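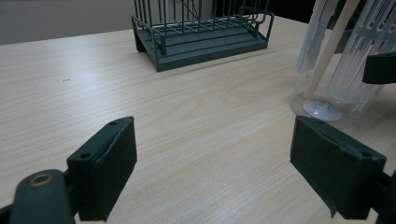

The kitchen table set-up at Movcombe, with the dish rack and the utensil holder, from the hand-held gripper.

Equipment and spending report to the Ertürk Fund
Household Handling project, Movcombe workshop
Prepared by Melahat Tekin, with figures checked by Berkay Türkmen
July 7, 2023

Dear Canan, and everyone who reads these at the Fund,

Thank you for your patience with us over the spring, and for the very kind note you sent after the April visit. Müzeyyen pinned it up over the kettle and it is still there. This report covers what we have bought since then, what we have decided not to buy, and what we would like to do with the money that remains. I have tried to keep it shorter than the last one. Berkay says I say that every time.

Where we are with the work

You will remember that the first part of the grant was for hand-held grippers and the things they pick up, and that the robot arm itself was to wait until we knew what we wanted from it. I am glad now that we agreed to do it in that order. When I wrote the proposal I was fairly sure I knew which arm we needed, and I would have ordered it in the first week if you had let me. Having spent several months at the table with the grippers I would choose differently, and I'll come to that further on.

The recordings are going well. We have 202 usable sessions in the archive, mostly kitchen tasks: putting things into a dish rack and taking them out again, moving utensils in and out of a holder, wiping down, sorting. Beril Güler has taken over the checking of sessions from me, to everyone's relief, and she has a much better eye than I do for the ones where the grip slipped and the person quietly had another go. She keeps those in a separate folder now. They may well turn out to be some of the more useful ones, and we no longer throw them away.

The utensils have been the slow part. A clear plastic holder is a hard thing to record well. You see it mainly by its rim and its reflections, and when there is a white slotted utensil standing in it the whole lot can blend together on a bright day. We did talk about swapping it for a solid coloured one and getting on with our lives, but people have clear plastic in their kitchens and we thought it would be a bit of a cheat. The dish rack has its own difficulties. Its thin rods leave very little room for fingers as broad as ours, and you have to come in quite straight.

What we have bought

The two hand-held grippers came from Skevex, as planned, and came in under the estimate once they had agreed to treat us as an educational buyer. Berkay did the asking, very politely and over several weeks. The saving was moved into the consumables line, with your agreement by email.

The household objects were bought in small lots from ordinary shops. I know that the Fund prefers a single invoice where it can be had, and I'm sorry about the envelope of till receipts. We did ask one supplier for a boxed set, but everything in it matched, and a kitchen in which everything matches is not one that any of us has ever lived in. Beril has numbered the receipts and they are in order in the annex.

Storage cost more than we budgeted. I had allowed for one set of drives and we have bought a second so that there is always a copy kept away from the building. I should have thought of that at the proposal stage. It has not taken us over the total, but it has used up most of what was put by under sundries.

Wear and tear

I would like to spend a little time on this because it is the line I got most wrong. The original budget treated the gripper fingers as something you buy once. The pads have a facing material on them which does the actual holding, and it wears. It starts at the edges. On one of our pads the facing along the lower edge has begun to fray and lift, with a small flap coming away, and there is brightness on the metal ring round one of the pivot holes as well, where it has rubbed. The blocks themselves seem perfectly sound, so we are talking about facings for the most part.

Müzeyyen has been pricing replacements. Skevex will sell complete fingers, which is the simple way and the dear way. Wulby, who make strips and sheets for all sorts of other trades, can supply a facing that we would cut and fit ourselves. She has had samples from them and is pleased with two, less so with a third that left marks on the crockery. Our proposal is to keep one full set of fingers from Skevex on the shelf for emergencies and to use the Wulby material for everything else. It means an afternoon of fiddly work every so often, but she has offered to show the rest of us how, and I think it would do me good to learn.

There is a question of consistency here too, which Beril raised and which I had not considered at all. If the facing changes halfway through, the sessions on either side may not be quite alike. We now write down which facing is on which finger at the start of each day. It takes a minute and costs nothing, and I wish we had done it from the beginning.

The arm

Now to the large item. The proposal named an arm with a long reach, and I had a picture in my mind of it stretching right across the table to the wall. Looking back through the sessions, very little of what we do needs that. Nearly all of it happens within an easy distance of the person holding the gripper. What we do need is an arm that can approach something like the rack at an awkward angle without knocking the things beside it, and one that will take the same fingers as the hand-held tools without an expensive adaptor in between.

We have quotations for two arms which meet that description, and both are in the annex with Berkay's comparison sheet. The cheaper has a longer wait for delivery and a service contract that I do not fully understand yet. The dearer one comes with fitting and a day of training. My own leaning is towards the dearer, mostly on account of the training, but I would welcome your view — you have seen many more of these purchases than we have, and I would sooner be talked out of something now than write you an apologetic letter next spring.

Whichever we choose, we would like to ask for the following:

Permission to order the arm in the coming quarter, with 30 per cent paid as deposit and the balance on delivery. Both suppliers ask for the same deposit.

A new line for gripper wear, to cover Wulby facing material, one spare set of Skevex fingers, and the small screws, which we drop.

A move of the unspent travel money into that new line. We had set it aside for visiting another workshop, and in the end they were good enough to come to us.

None of this raises the total of the grant. The revised table is on the last page of the annex, with the old figures beside the new ones so that you can see what has shifted.

Things still undecided

We have not settled what the arm will stand on. The table has served us well for hand-held work but was never meant to have a machine bolted to it, and Berkay is not happy with the idea. He would like a separate stand, which would mean measuring the room again and perhaps moving the shelving. I have not put a price in for this. If it looks like being more than we can find from within the budget I will write to you before we commit to anything.

Insurance is also open. Our present policy covers the grippers as hand tools and the insurer wants to see the specification of the arm before quoting.

Beril has asked whether there might be room for more lighting. The light on the table is soft and pleasant to work in, but the near end can be rather darker than the middle, just where the fingers are. She has borrowed a lamp from home to try out, and I'll let you know how she gets on.

If anyone from the Fund would like to come and have a go with the grippers before the arm is ordered, you would be very welcome. Please give us a few days' notice so that we can tidy up.

With warm thanks from all of us,

Melahat Tekin
Movcombe workshop

Annex: quotations, comparison sheet, numbered receipts, revised budget table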